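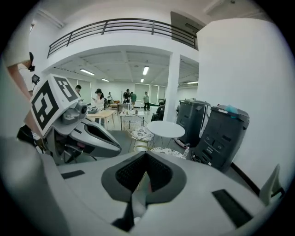

Skisance to give Skinosholm its bus back, with conditions

Village service returns in March after 13 months of lifts, bicycles and asking nicely

Skinosholm, January. Skisance, the passenger transport company, will restore a daily bus between Skinosholm and the railway station at Ahonen from the start of March. The village last had one 13 months ago, when the previous operator withdrew the route, citing low demand. Demand had indeed been low at 5.40 in the morning and 11.15 at night, the two times at which the bus ran.

The new service, numbered 171, will leave the Skinosholm shop at 7.25 am, 9.50 am, 1.10 pm and 5.35 pm. Return journeys are timed to meet trains at Ahonen, an idea put forward by residents in 400 replies to last autumn's survey. A large minority of those replies also asked for a swimming pool. Skisance does not operate swimming pools and has passed the comments to the council.

A single fare will be £2, payable by card, by phone or in coins. Notes will be accepted if the driver has change, and passengers are asked to form their own view of how likely that is at 7.25 in the morning.

The route takes in Flultano, whose shelter has stood beside the road throughout the gap in service and has been kept in good order by people waiting for the rain to stop. It will get a new timetable case and a bench. The old bench was removed for repair under the previous operator and the company would be glad to hear from anyone who has it.

"We looked at the figures and found that people like to go to work after they have got up and come home before they go to bed," said a spokesperson for Skisance. "We have built the timetable on that basis. We accept that it is a gamble."

Dogs travel free. Bicycles may be carried outside the morning journeys, folded or otherwise, if there is room and the owner stays with them. Hens, which were raised twice at the public meeting, will be at the driver's discretion and must be in a box.

The service will run for a trial period of one year. Skisance will publish passenger numbers each quarter on its website and on the noticeboard by the shop, where they are more likely to be read. Should the trial go well, a later evening journey will be considered. It will not be at 11.15.

Printed timetables will be available in February from the Skinosholm shop, the ticket office at Ahonen and on board.

Notes to editors

Skisance runs local bus services in rural areas. The 171 is its first route to serve Skinosholm.

The village is spelt with one k.

Ends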